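Chapter 4
The Ground We Walk On: Plazas, Paving and Open Space

Think of the last time you crossed a big public square. You can probably recall the building at the edge of it, and maybe the weather. Can you recall the floor? Most people can't, and that is a shame, because the floor of a plaza is one of the largest things a designer ever gets to draw!

In Chapter 3 we looked at streets, which pull people along in a line. A plaza lets them go any way they like. You can cut straight across, hug the wall, stop in the middle to tie a shoe or meet a friend. All that freedom rests on a flat piece of ground (well, nearly flat, as you'll find out in Section 4.2), and getting that ground right takes real skill.

Start with the joints. Concrete shrinks as it cures, then swells and shrinks again with the seasons. Leave a large area in one piece and it will crack wherever it pleases. Joints give that movement a place to happen, and once you have to have them, you can do wonderful things with them. Lines that run away from you make a space feel deeper. Lines that cross your path slow the eye down. A big panel makes a person feel small, and a little one makes the same plaza feel almost like a room.
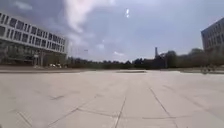 Figure 4.1 Large concrete slabs and their joints lead the eye toward the trees. The building's rows of windows shrink with distance in the same way.

Look at how much work those thin lines are doing in Figure 4.1. Try covering the pavement with your hand and see how much harder it is to judge the size of the place. Now look along the building, where the bands between the windows pick up the same game on a vertical surface. Ground and wall are talking to each other, and I find that a thrill every time I spot it.

Notice the color, too. Pale paving bounces light around, even under a cloudy sky, and it shows every mark. When I taught my first studio in Hudville, our class mapped the stains on a square outside the Tosley Library and came back with 205 of them. The thickest cluster was by the bench where everyone ate lunch. Stains are a diary of use, and you'll be reading one yourself in Exercise 4.

Before you go on, find a paved open space near you and pace it out in both directions. Write down the number of steps, sketch the joints, and mark where people walk. Keep the sketch handy. Section 4.1 begins with panel size, and you'll want your own drawing beside the book as we work through it.

Lumturie Papadopoulos

Words to know in this chapter: control joint, expansion joint, panel, crossfall, arcade, desire line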